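Covbridge circuit talk - my notes, DON'T hand out

Start on time. Mic check w/ Shona Tosh first, she has the clicker.

Open: who here was at the October meeting? Hands. Good. Rain, two red flags, still the best crowd we've had.

Slide 1 - history, keep short
Airfield perimeter road first. Then club bikes, then the national series. Old layout had the long back straight into Surley hairpin. Everybody overtook there, everybody crashed there.
Don't get stuck on the sidecar story.

Slide 2 - the new layout
Hairpin opened up. Drovley chicane gone. Start straight now 633 meters, pole side moved to the left.
Riders asked for more runoff at Paiva corner, they got it. Gravel, then air fence. Heloísa Barros did the survey, thank her by name (she's in row 2).
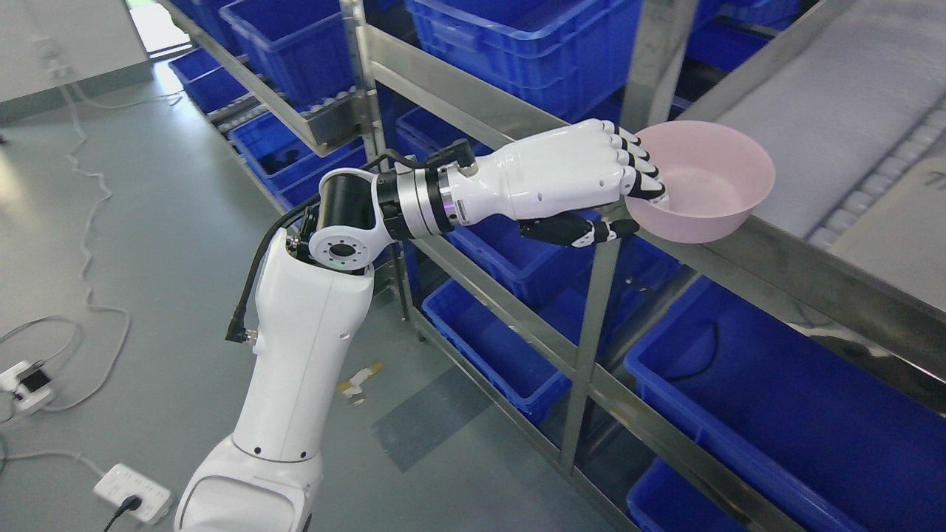 Pit lane next. Exit line used to feed you out right on the racing line, cold tires, awful. Now runs inside turn one and joins after. Costs a bit of time, teams grumbled, fine.
Limiter zone starts earlier too. Say it twice, people miss it every year.

Slide 3 - the resurface
Whole lap done except pit lane. Grip way up in testing. Front tire wear up aswell, esp. left side.
Melquiades Arellano's quote: "It's quick but it eats the front by lap ten." PAUSE here, gets a laugh.
Bumps into Surley - mostly gone. Mostly.

Slide 4 - race format
21 laps main race, grid of two classes on the same weekend but never on track together. Sprint is half points.
Warm up is shorter. Zuleica Mendonça will get asked about wild cards, let her answer, I always get it wrong.

Slide 5 - marshals
Need 400 signed up before the season opener. Not there yet. Training mornings are free, lunch incl.
New flag posts at Drovley and Paiva, sightlines much beter than the old ones.
Gleice Peixoto has the forms, back of the room. 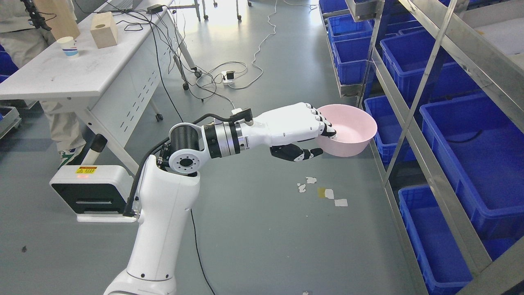 Pink bowl in the robotic hand, held over the concrete floor.

Questions. Noise limits will come up, same answer as last year, no change.
Tickets - not my department, point at Shona.
Finish w/ onboard lap video, check the sound is ON. Then coffee.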